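Build the boring half first
4 January 2020

Every few months someone turns up at our shared workshop in Rawat with a box of servos and a big idea, and every few months I watch them bolt the arm together before they've given a thought to what the arm is for. I did it myself. My first one cost me £612 and most of an October, and it could wave. That was it, it waved! It lives in my loft.

So I've come round to a view that gets me shouted at over the tea urn, and I may as well write it down. If you're building a robot at home, do the simulation before you buy a single motor. Do it for weeks. Do it until you're sick of it.

Ramesh Bansal thinks I'm wrong, and he's built far more than I have, so you should hear his side. He says you learn more from one stripped gear than from a month of watching a rendered arm glide about, and that people who start on screen never leave it. There's something in that. I know a chap who has been "nearly ready to order parts" for two years (hello, if you're reading). A real motor gets warm and whines and pulls the bench lamp down with it when your power supply is too weak, and you won't pick that up from a screen.

But look at what it costs to be wrong. Ramesh's way, a bad reach calculation means a new bracket, another go on the printer, and the bench tied up for an evening when other people want it. My way, I change a number and have another cup of tea. I ran 2000 tries at a single pick last winter, most of them overnight on a second-hand PC, and the rest of the house slept through the lot.

The other thing is mess. People set up their first simulated room with a bare table and one neat cube, and then they're astonished when the thing can't cope with a kitchen. Rajkumari Rajput got me out of that habit. She goes through whatever free models she can find and chucks them in, never mind whether they belong together, and I've copied her ever since. My project is called Trulluron (don't ask, it was late) and its dining room is a proper tip.

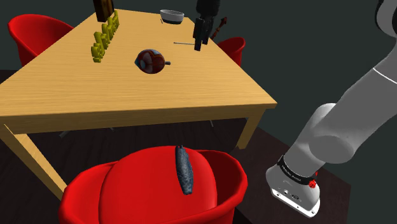

The Trulluron dining room, with the eyeball model in the middle of the table and red chairs round it.

You wouldn't lay a table like that for guests, but I'd trust a pick that worked there a good deal more than one that worked on a lone cube.

Ramesh and I have agreed a sort of truce. I'm allowed nine more weeks of simulating and then I have to buy motors, and he has promised to try my room on his own gripper code before he cuts any more aluminium. He's already asked if he can move the chairs.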